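Penderie ouverte : entraxe des cintres et tenue de la tringle bois

rarkuser44
Bonjour. Tringle en bois clair, longueur 740 mm entre supports, aucun appui intermédiaire. Charge : pulls, vestes, chemises. Je cherche à limiter la flèche sans ajouter de support central. Quelqu'un a des valeurs de section à recommander ?

Fendeck
Sur 740 mm, la question ne se pose pas vraiment. Un rond de hêtre en 28 tient une garde-robe courante. Vérifie plutôt la fixation des embouts : c'est la vis dans le panneau qui lâche, rarement le bois.

skimar_bis
Pas d'accord. Le fluage existe, même sur une portée courte. J'ai une tringle chargée en manteaux toute l'année, la flèche est visible à l'œil. Retourner la tringle d'un demi-tour chaque mois de mars règle le problème chez moi.

Fendeck
Quelle essence ? Si c'est du pin avec des nœuds, la comparaison ne vaut rien.

skimar_bis
Pin, oui. Sans nœud apparent.

rarkuser44
Essence inconnue de mon côté, la tringle était en place. Autre point : les cintres sont dépareillés, les crochets n'ont pas tous le même diamètre. Les petits marquent davantage le bois.

Vidal
Le marquage vient de la pression de contact : crochet fin, appui ponctuel. Cintres plastique à crochet large pour tout ce qui est lourd. Et pour les mailles, pas de cintre du tout : pliage à plat. Un pull noir suspendu se déforme aux épaules et la bosse se voit dès qu'on le porte.

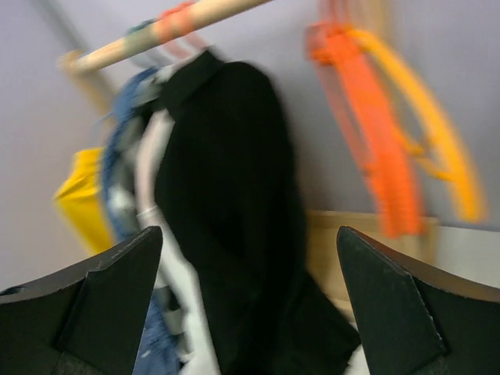
Pour l'ordre de rangement, je sépare le foncé du clair. Une maille noire qui frotte contre du blanc dépose des fibres, et la brosse n'enlève pas tout. Je laisse 15 mm entre deux vêtements épais, davantage près du panneau latéral pour que la manche ne racle pas l'arête.

Fendeck
15 mm, c'est théorique. Dès qu'on décroche une veste, tout se décale.

Vidal
D'où les bagues d'écartement. Ou moins de vêtements.

rarkuser44
Noté. Je garde la tringle, je passe les mailles sur étagère et je remplace les crochets fins. Pour la rotation annuelle, je verrai.

Dernière mise à jour : 14/03/2024

Commentaires des lecteurs

pli_plat : Les bagues se coincent sur une tringle non poncée. Grain fin puis cire dure, à faire avant montage.

lin421 : Même avis que Fendeck sur les embouts. Chez moi, vis arrachée, tringle intacte.

skimar_bis : Je maintiens pour le fluage.

Contact | © Forum Skimar | Haut de page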